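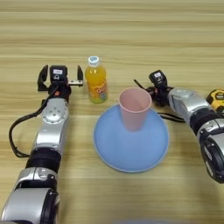

How long can one person put off choosing a breakfast table setting? Since April, if the person is me.

Print this entry | E-mail this entry
Reading time: 2 minutes

Thursday, before work. Slept badly and woke up with opinions about plates. Viola Russo came over last night to help me get rid of half the kitchen, which meant she sat on the counter and held things up while I defended them. Out went the Jimberg gravy boat and 13 lids that fit nothing I own. The Bowen mugs stayed - I hid them behind the flour while she was in the bathroom.

Her theory is that a person who eats alone at seven in the morning needs one plate, one cup and something to drink. My theory is that Viola has never met a guest. We argued until the soup boiled over, then ate crackers.
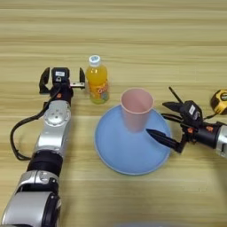 I have wanted a proper morning routine for years, the kind with a napkin. What I have is toast over the sink and the Nollness catalog, all 272 pages of it, propped against the faucet. Pink on light blue is a combination I would have sneered at in my twenties, but a pink cup on a blue plate looks like somebody has plans for the day. Orange drink straight from the bottle does not, so I suppose that gets poured from now on. I give it 2 weeks.

Must call Drukach about the drawer that only opens in dry weather. Must also return Viola's colander before she holds that up too.

Comments (3)

Seren Edwards: Thirteen lids is nothing. Come see my cupboard.

mapleandrye: What happened to the soup?

Viola Russo: I know about the mugs.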